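Inicio | Visitas | Talleres | Mesa y cocina | Contacto

Última actualización: mayo

Jornada de puertas abiertas en Grolard

Llegamos a las 9:30 y ya había cola en la entrada de la calle Seixas. La visita dura dos horas y se hace en grupos de 19 personas. A nosotros nos guio Hala Boutros, que lleva la parte de vajilla y conoce bien el almacén.

Primero se pasa por la sala de muestras, con 67 modelos de plato en las estanterías. La serie Lodurau es la más antigua y la Zondunier, la que más se vende. No dejan tocar las piezas de la vitrina — las demás sí. De allí se baja a una nave larga y bastante fría, donde se preparan los pedidos. Conviene llevar chaqueta.

La parte que más me interesó fue la de las mesas cuadriculadas. La cuadrícula se hace con cinta azul pegada a mano, y en algunos tramos la cinta ya está rota. El rosa de las piezas es muy claro y cambia bastante según la luz.

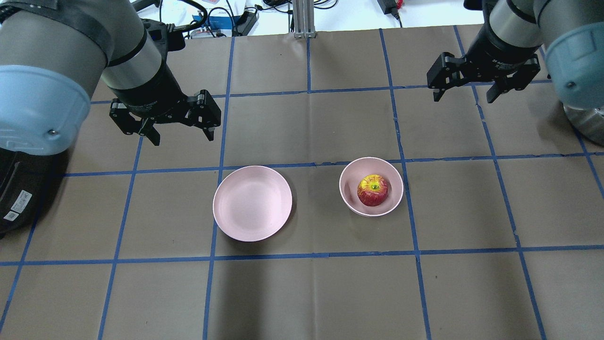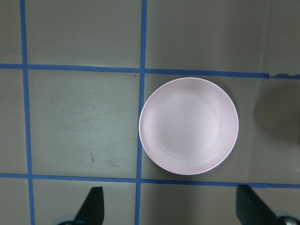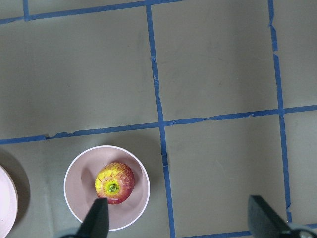 Piezas en rosa pálido sobre la cuadrícula de cinta azul. En la primera y la tercera, con una manzana en el cuenco.

Después hay 30 minutos libres en la tienda. Compré dos cuencos de segunda, con un defecto pequeño en la base, y un plato de postre. El café se paga aparte y el aparcamiento se llena pronto — es mejor ir en autobús, que para delante. Los grupos de la tarde se reservan por teléfono.

Este sitio utiliza cookies propias y de terceros. Aceptar | Configurar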